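How Small Bands Put Their Set List Together
Project report, second term

Our group wanted to know how a band without a record company decides which songs to play, and in which order. I followed two bands from Urkley, Jalusent and Broden, through their concerts in the spring and compared their set lists with the answers of listeners.

Jalusent have played for six years and have three albums. Broden are younger and have only one EP, so they must fill the evening with cover versions. The biggest concert was in the Pritchard, a hall for 400 people, and the smallest was in a café.

I gave a paper form to the listeners at the exit and received 100 of them back. The form had four questions, and the last one was open.
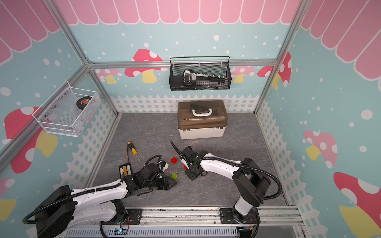
Most people remembered the first song and the last song well. The middle part of the evening was more difficult for them, even when it contained the song which they liked best on the album. Jalusent seem to know this — they put new songs in the middle, where a weak reaction does less damage. Broden told me that they simply begin with the song which is easiest to sing.

The method has some weak points. People who hurried to the last bus did not fill in the form, and I could not visit the first concert of Broden because of an exam. I would also write the third question in a different way, as several listeners understood “order” as ordering drinks.

In October I would like to repeat the survey with a band that changes its list every night.

Recent reports
Street music and the city permit
Why our school choir lost its tenors
Recording drums in a small room
Vinyl prices in second-hand shops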